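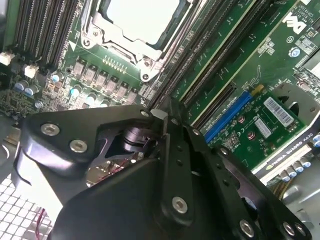 Cuando abro un equipo de sobremesa de segunda mano, lo primero que miro es el zócalo del procesador, aunque el vendedor me haya jurado que el problema está en otra parte. Llevo años haciéndolo así y no he encontrado un orden mejor. El zócalo dice mucho del trato que ha recibido una placa: palancas forzadas, retención mal cerrada, restos de pasta térmica fuera de sitio. En esta placa verde el marco metálico sujeta la tapa gris claro del procesador, y al lado queda la marca triangular blanca serigrafiada, que conviene localizar antes de soltar nada. Los zócalos de memoria, negros, están a poca distancia, en la esquina contigua. Con la mano metida ahí dentro es fácil apoyarse en ellos sin querer.

La torre viene de un lote de oficina que compró Darnell Nguyen-Tran en Bremport. Me la ofreció para montar el servidor de copias que tengo pendiente desde el año pasado, y acepté con la condición de revisarla entera antes de decidir. Lo que sigue son mis notas de esa revisión, ordenadas un poco para que se puedan leer.

Posición de trabajo

La torre, tumbada y con la tapa lateral fuera. Hay quien trabaja con la caja de pie y se apaña bien; a mí se me caen los tornillos detrás de la placa. Antes de abrir: cable de corriente desconectado y botón de encendido pulsado unos segundos para descargar lo que quede en la fuente. Después, una bandeja para la tornillería. Uso las de Gulyás, las de tapa abatible, que tienen 16 compartimentos y no se vuelcan si las rozas con la manga.

El interior

En estas cajas de oficina casi todo va con clips y pestañas. El color azul indica lo que se puede soltar a mano: los retenedores de las ranuras de expansión, la pestaña junto a la fuente y los clips del disco duro. Ayuda bastante. En una caja genérica habría tenido el destornillador en la mano desde el primer minuto.

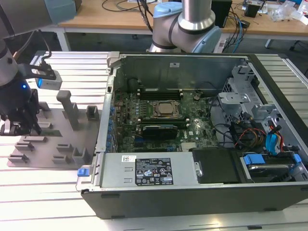
Interior del equipo: fuente abajo a la izquierda, placa en el centro, jaula y cableado a la derecha.

Orden de revisión, de menos a más invasivo:

1. Etiqueta de la fuente. Anoto la potencia y la corriente por línea. Para un servidor con pocos discos cualquier fuente de oficina suele bastar, pero quiero tener el dato escrito antes de añadir nada.

2. Pila de la placa. La cambio siempre, sin medirla. Cuesta muy poco y evita perder la hora y la configuración de la BIOS el día menos oportuno.

3. Condensadores junto al zócalo. Inspección visual con linterna lateral -- tapas abombadas, cercos, patas oxidadas. Si hay duda, lupa.

4. Cableado. En la zona de la jaula se juntan los cables negros, los hilos naranjas y rojos y el SATA azul. Compruebo que ninguno quede pillado al cerrar y que los conectores SATA entren rectos. Los que entran torcidos acaban dando errores de CRC que luego se achacan al disco.

5. Tarjeta gráfica. Para mi uso sobra. La retiraré si la placa arranca sin ella; consume en reposo y estorba el paso del aire.

6. Disco duro. Lo sustituyo por dos nuevos y guardo el original sin borrar hasta que Darnell confirme que no necesita nada de él.

Memoria

Es el punto que más tiempo me lleva. Saco los módulos, reviso los contactos, los limpio con alcohol isopropílico y vuelvo a insertarlos de uno en uno, comprobando el arranque con cada uno por separado. El módulo debe bajar vertical, con la presión repartida en los dos extremos. Si cierra un pestillo y el otro no, se saca y se repite.

Después viene la prueba larga: una noche completa de test de memoria, con la caja cerrada para que las temperaturas sean las de uso normal. Un test con la tapa quitada no me sirve de mucho.
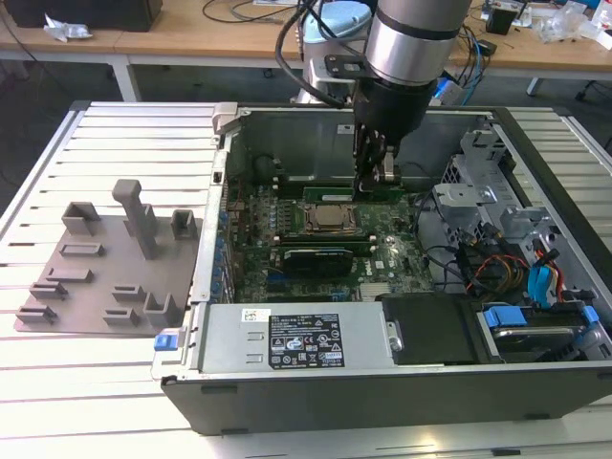
Presupuesto y pendientes

Los dos discos y la pila salen por unos 29 euros más de lo que tenía previsto, por culpa de los portes desde Stenddale. La pasta térmica ya la tenía. Queda por mirar el ruido del ventilador, que no puedo valorar hasta tener el equipo montado en el armario, y el adaptador Stallel para el segundo disco, que sigue sin llegar. Cuando tenga los resultados del test de memoria los añado al final de esta entrada.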